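June, 7:40 pm. Handheld demos vs. held-out objects, second pass

Picking this up from where the shared notes stop. The claim under test is the one in the Junia writeup draft: that a policy trained only on handheld gripper demos transfers to new tabletop objects with "little loss." I want to know what "little" means before that sentence goes any further. My guess going in was that the word is carrying a lot.

Data as it stands: 561 demos in the training pool after filtering. Filtering is the part I don't like. The script drops any demo where marker tracking fails for too many consecutive samples, and tracking tends to fail when a finger tag gets hidden behind something. So the crowded, awkward grasps go out first and the clean ones stay. The pool is easier than the task, and then we report a success rate on setups that look like the pool.

Checked this by pulling 27 of the rejected demos at random and replaying them by hand. Most are perfectly good demonstrations. The person got the object, put it down where it was supposed to go, and the tracker lost a tag on the way in. A few are real failures (dropped, or the gripper closed on air). I did not write down a clean split before I started sorting, and I changed my mind on two or three of them, so no percentage from me. Somebody else should sort the same 27 blind.

## Setup for the clutter condition

Tident base config, no changes to the image encoder. Same fingers on all runs, orange ridged pads. Pads were swapped before the first run, so pad wear shouldn't matter, though I have thought that before.

Target is the lidded bowl. I picked it on purpose. It's short, the lid is glossy, and the knob gives the policy an obvious thing to grab that is the wrong thing to grab. If it goes for the knob it lifts the lid and leaves the bowl, and our automatic scorer calls that a success, since all it looks at is finger gap and height. So for these runs scoring is by eye, from video, and the rule is written here ahead of time:

- Base and lid both leave the table together: success.
- Lid only: fail, mark as L.
- Pushed more than a bowl's width before the fingers close: fail, mark as P.
- Anything else: fail, mark as X and write a line about it.

The rest of the table is distractors: melon soda can and cork coaster left of the bowl, toaster with its slice of toast on the right, folded blue towel toward the back. None of it needs to be touched.
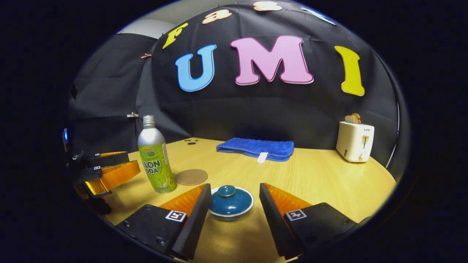 ## Runs

Six layouts, three tries each. Yes, that's small. It's enough to find out whether the scorer is lying to us and not enough for a number in a paper. Please don't put it in a paper.

**Layout 1.** Bowl alone. Fine on all tries. Expected, this is basically the training distribution.

**Layout 2.** Bowl plus coaster. Fine. I had wondered if the coaster would pull the approach to one side (both round, both low) and saw nothing I'd call a pull.

**Layout 3.** Add the can. One P. The approach comes in wide on the can side and the finger arrives late. Could be avoidance, could be a bad start pose. One instance, leave it alone.

**Layout 4.** Add the toaster. Two L's. Both times the fingers closed high, on the knob. The automatic scorer passed both. So that's the thing I was worried about and it took four layouts to show up.

**Layout 5.** Everything, towel included. One L, one X. The X: fingers stopped above the bowl, opened and closed a little, never came down. Let it run to timeout.

**Layout 6.** Everything, with bowl and can swapped. One L, two clean. Better than layout 5, which I can't explain and am not going to try to.

By-eye score is clearly worse than the automatic one once there's clutter, and identical without it. That is the only result I'd stand behind tonight.

## What I don't believe yet

1. That clutter causes the high grasps. I added objects in a fixed order, so clutter is mixed up with time of evening and with whatever drifts over a session. Needs shuffled layouts. I should have done that the first time.

2. That the filtering is to blame. It's a nice story and I was already fond of it before I ran anything. The test is to put the rejected demos back with poses recovered some other way and retrain. The Tóth smoother might do it, but it fills gaps by assuming smooth motion, and the last bit before contact is exactly where hands stop moving smoothly. If we use it, plot the filled segments first and look at them.

3. That knob grasps are a perception problem at all. Plenty of demos in the pool have a lidded thing picked up from the top. Maybe the policy is copying us faithfully. Haven't checked how many.

4. The Asetti baseline. The table in the draft has it well below ours, but it was scored with the same automatic script, on the old layouts, by whoever had time. I'd treat the gap as unknown until both are rescored under one rule.

## Next

- [ ] Shuffle layout order, repeat the bowl runs, over 3 tries per layout if the battery situation allows
- [ ] Fix scorer: height of the base, or drop the automatic number completely
- [ ] Count top grasps on lidded objects in the pool
- [ ] Second person sorts the rejected 27, no peeking at my sheet
- [ ] Take "little loss" out of the draft until then

Side note, the start pose log for layout 3 is saved under the layout 2 name. Contents are right, name is wrong. Will rename tomorrow unless someone has already scripted against it.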